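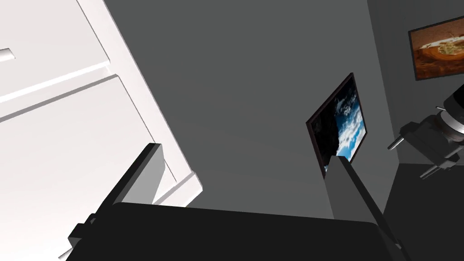
Firdevs Tatlı told me last July that she had lived in her apartment for nine years and had never once heard it be quiet, and would I please start my talk with that instead of with decibels. So I'm starting with that. Thank you, Firdevs.

(Let people settle. Water.)

Good evening, everybody, and thank you for coming out to Plevdale – I know the parking is a trial. I want to talk tonight about the sounds a home makes when we think it's making none. The fridge, the pipes, the neighbor's television coming through as a sort of mumble with all the words rubbed off.

I got interested in this at Yurt, the little guesthouse my aunt and uncle ran when I was a kid. My bed was against the boiler room wall, and I slept like a stone. Then I went off to college, to a lovely still dorm room, and lay awake for weeks! I missed the boiler. I still do, a bit.

(Ask for hands: who sleeps with a fan on? Wait for it. Don't rush this part, people like looking around at each other.)

When we were putting together the Inow listening diaries, we asked people to sit in one room for 40 minutes and write down whatever they heard. Necati Gökçe filled 5 pages and then apologized for his handwriting. Usa Ratanaporn wrote one line, "clock, clock, clock," and took the clock down that same evening. She put it back up later, I should say, and I'd like to come back to that if there's time.

(Play the hallway recording now. Volume LOW, it was much too loud at rehearsal.)

What I'd love you to listen for is the moment when the hum stops. Most of us don't notice a hum until it's gone, and then our shoulders come down. Did yours? Mine do every time, and I've heard this recording more often than is good for me.

(If running late, skip the part on rugs and curtains and go straight to Tuncay's letter. Diary sheets are on the table by the door.)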